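Modupe Shehu
@modupeshehu
January 10, 2025

I have now worked from home for 5 years and I'd like to report on the state of my lunches. A thread, mostly about soup.

1/ When I had an office I spent $14 a day on a salad and complained about it. The deal I made with myself was that at home I would cook. I own a cookbook. I own two cookbooks.

2/ Year one was the sourdough year and we don't need to go over it. The starter was called Ogunleye, after a landlord I once had who also doubled in size whenever you left him alone.

3/ Year two I bought a blender from Damness. It had 690 reviews and I read far too many of them, including a long one from a man going through a divorce. Hope you're doing better, sir. You were right about the lid.

4/ The blender made soup. More specifically, it made beige. Carrot soup, somehow beige. Pea soup, a beige with ambitions.

5/ My sister came to stay that June and asked, very gently, whether I was unwell.

6/ Year three: meal planning. I downloaded an app called Clistent that wanted to know my "food goals." I typed "lunch." It gave me a badge.

7/ Clistent then suggested a quinoa bowl every day for nine days. On the tenth day it suggested a quinoa bowl "with a twist." The twist was lime.

8/ Things I have eaten standing at the counter and called a meal: cheese. The other cheese. Cereal out of a measuring cup. Half a rotisserie chicken while on mute during a budget call.

9/ I was not on mute for all of it.

10/ Year four I decided the trouble was that I ate at my desk, so I started eating at the kitchen table with a cloth napkin. This lasted until the napkin needed washing.

11/ I did look up how many lunches a person eats between 25 and 40 if they skip the odd one. Call it well over 4,000. I could describe maybe six of mine. Four of those were at weddings.

12/ The best one was a plain tomato sandwich on a bench in Satlow, waiting for a bus that was late. White bread, too much salt. I've tried to make it again at home and it comes out as a wet sandwich.

13/ Most days, for anyone keeping score: still working through lunch, still eating crackers over the keyboard while I do it.
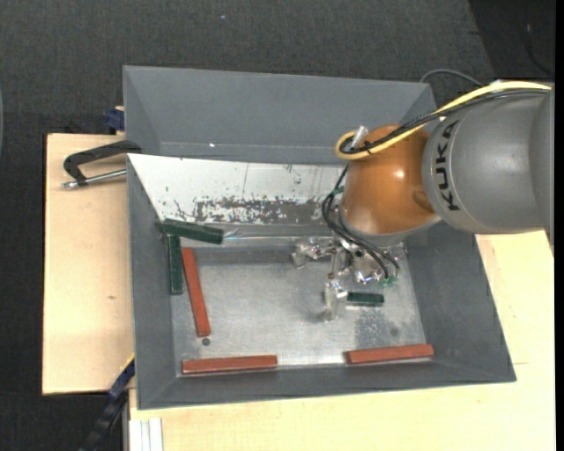 KUKA arm, gray bin, no lunch break.

14/ Year five. I've gone back to soup, but I don't blend it now. You just leave the pieces in. Apparently people have been doing this for a while.

15/ Today's was lentil. It's brown. I'm counting that as a move away from beige and I will not be taking questions from my sister.

16/ Someone already replied asking for the lentil recipe. Lentils, an onion, water, then forget about it during a meeting. Scrape the bottom gently. Leave whatever's stuck.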